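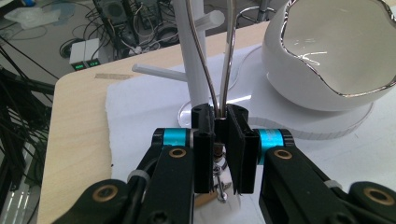 The Small White Things Gallery

Every house has a spot where rings, keys and single earrings go to be forgotten. In ours it was the windowsill over the sink, and the drain took its share. So this spring the Pandis page turns to bowls, pegs and little trees, the sort of object that promises to organize your life and asks for a few square inches of dresser in return.

The rules for this round were simple. Everything had to be white or close to it, everything had to fit on one tabletop, and no piece could come with a motivational saying on it. That last rule knocked out most of what the shops in Gulatari had to offer.

Click through at your own pace. The comments are closed until we finish deleting the ones about grout.

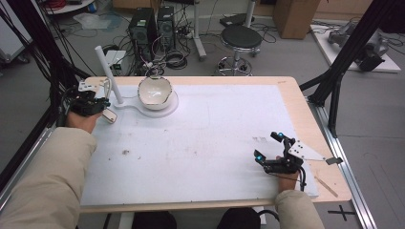

No. 24
Bowl and stand, with the upright rod leaning a little to the left, like a guest who would love to go home. The bowl sits in its round stand at the far side of the board, and the beige sleeves are as close to a color scheme as we got. Fans of stray objects may enjoy the thin stick lying on the wooden margin.

We went back and forth over whether a dish needs a stand at all. A dish on a dresser is a dish. Put it on a stand and suddenly people ask where you bought it. My own view is that a stand is mostly extra dusting, and I own 3 of them.

A word on pegs, which always look like a better idea in the store. Two is plenty for anybody with normal jewelry. Give people more and they start hanging up ribbons, hair ties, the spare key to a bike they sold, and by August you have a very small coat closet.
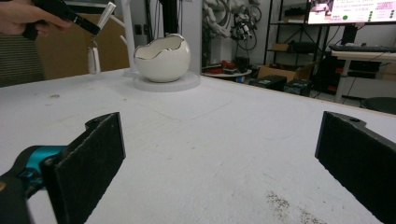 No. 25
The egg. White, glossy, with a jagged rim like something just hatched and left without cleaning up. A thin line traces the edge, and the inside is creamier than the outside. The round base is wider than the bowl, giving it the look of breakfast served by someone with opinions. Smudges and specks on the tabletop are included at no charge.

I came into this round prepared to dislike the egg. I have a long record of disliking things shaped like other things, going back to the pineapple lamp in the Medve gallery. The egg has won me over anyway, and I would happily keep 4 or 5 rings in it if I had that many.

Next round: hooks. Yes, again. The Plultix page did knobs, and we were told to leave knobs alone.

Gallery last updated 28 April 2018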